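Robots at the Remville open day

I've been meaning to write this up since we got home, but the car needed a new battery and then Mum came to stay, so you're getting it late. Sorry to the two people who asked!

Cultitz had their open day out at Remville and I dragged Anouk along with me. She'd have preferred the garden centre, and we did end up there afterwards, so everyone got their turn. It's 347 kilometres there and back from our place, which I had somehow convinced myself was a short drive. Bring snacks if you go. The servo on the way has exactly one kind of sandwich and it's egg.

Parking was on the grass beside the Chauhan building and you sign in at a trestle table where they give you a sticker with your name on it. Mine said Madhu R because the lady ran out of room. Then you wait for your group to be called, and there's a sausage sizzle out the front to keep you busy (good onions, average bread).

Our guide was Shalini Jaiswal, who works on the software side and talks a mile a minute, in the best way. She took us through the workshop first. I'll be straight with you, the workshop was mostly benches and blokes looking at laptops, but there was a big old label printer being stripped for parts and I could have stood there all day. Anouk had to fetch me.

After that came the bit I'd driven all that way for, the demo of Rurnunine, their two-armed setup for sorting and packing small things. I had always pictured someone wheeling out a robot and letting it loose and hoping for the best. Nope! They run the jobs in simulation first, on a computer, and we got to sit in front of a big screen with Bakari Lukumay at the keyboard while he started runs for us. He's got a lovely dry way of explaining things. A kid in the front row asked if the robot gets tired and he said no, but he does.

What surprised me was how plain the jobs are. Pick up a little block, put it in a tray, go again. Bakari said they'd done 1,828 runs of that one task and he still sits there willing it on. I got it straight away, too. By the second run I was leaning forward in my chair like it was a penalty shootout. You get very attached to a block.

I asked whether I could have a picture for the blog and Kam-wah Hsu, who was looking after the visitors, very kindly emailed me one the next morning.

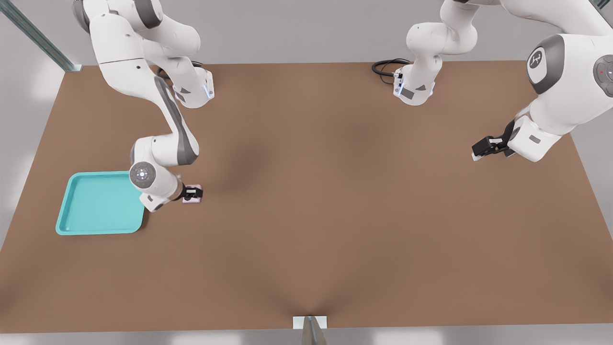

Left arm with the pink block, right arm with nothing to do yet. The tray is the teal one.

I love the colour of that tray, by the way. I want a lunchbox in it.

Someone behind me asked why you'd bother with a second arm if only one is holding anything, and Shalini said some of their other tasks need both, like passing a thing across from one side to the other. I'd have liked to see that one but our slot was up and the next group was already hovering at the door.

We finished with tea and a slice in the lunch room, and I bought a mug. Anouk bought 3 tomato seedlings down the road and talked about them the whole way home.

They're planning another open day in April and I've put my name down already. If you want to come, let me know, I've got room for two in the back as long as you don't mind the dog hair.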